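May 29, 2024
By Sandra Sowerby

My aunt moved out of the house in Drendham last December, and by moved out I mean she took two suitcases and a lamp and left the rest to me. She had lived there since before I was born. She's very happy in her new apartment, thank you, and she would like me to stop calling her about the fish knives.

I thought it would take a weekend. I had a roll of trash bags and a thermos and a real sense of purpose! I started in the hall closet, which seemed small and manageable, and by lunchtime I was sitting on the floor reading a stranger's postcards from Montes. There were 80 of them, all to my aunt, all signed with the letter G. I still haven't gotten a straight answer on that one.

So I did what I do when I'm stuck, and called people who know more than me.

Godelieve Willems has been emptying houses for a living for 16 years, mostly around Flandcombe, and she talked to me while eating a sandwich in her van. Her first question was how many rooms I'd started. I said four. She put the sandwich down.

"One room," she said. "You finish it, you shut the door, you go home."

She's also very firm on paper. Paper goes last, always, and you do it at a table with the radio on, in a chair you could stand to sit in all day. I had been doing paper first and on the floor, in a draft. (My knees have since filed a complaint.)

The thing I really wanted to know was what to do with the maybes. I don't have trouble with the good china or with the broken toaster. It's the middle that gets me, the single cuff links and the keys to nothing. Godelieve lets her clients have one bin for that, with a lid, and you have to be able to see into it. Cardboard is no good, she says, people tape it shut and it turns up again when the next person dies.

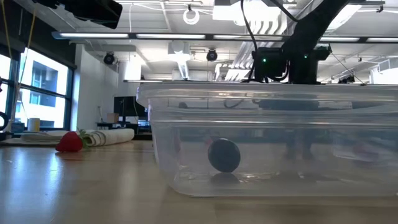
Photo: Rigoberto Ayala

I bought six clear bins, because I'm weak. She made me take five back.

Rigoberto, who took the pictures for this story, turned out to be going through the same business with his father's garage over in Zornness. His dad kept coffee cans of screws, sorted by size and then by some second system that died with him. Rigoberto and his brother spent a whole evening trying to crack it and ended up just telling stories. They kept one can each. The rest went to a neighbor who builds birdhouses, and now there are a lot of birdhouses in Zornness held together with very good screws.

I liked that so much I tried it myself. I phoned Tudur Gronow, who used to play cards with my aunt, and asked if there was anything he'd like. I figured he'd say the card table. He wanted the butter dish! It has a chip in it and a cow on the lid that looks mildly insulted, and he drove over that same afternoon to get it. He stayed almost 13 minutes, wouldn't take coffee, and carried the thing out to the car like a newborn.

After that I called everybody. My cousin took the sewing box. A woman from the old choir asked for the gravy boat and sent me a recipe in return, which I've made twice now and it needs more salt than she admits. I'd been so busy worrying about what to keep that I hadn't asked who might be missing something.

Not all of it went that smoothly. I gave away a green coat my aunt did in fact want back, and I had to go and buy it from the thrift store for a good deal more than it was worth to anybody but her. And I got into a silly fight with my brother over a cookie tin. Neither of us bakes.

Oluwatosin Ojo runs the thrift store, and she gave me the tip I'd pass on first. Call before you load the car. She can't sell single bed frames, she has no use for encyclopedias, and she will bite your hand off for picture frames and wool blankets. I had the encyclopedias in the back seat at the time. They rode around with me for most of the winter, A through M on one side, and the car handled better in the snow.

The house goes on the market next month. Upstairs is done, the doors are shut, and I've got the kitchen to finish and then the paper. My bin is two-thirds full. The postcards are in there for now, on top, and I'm seeing my aunt for lunch.

Letters and story ideas: write to the features desk | © 2024 All rights reserved | Back to top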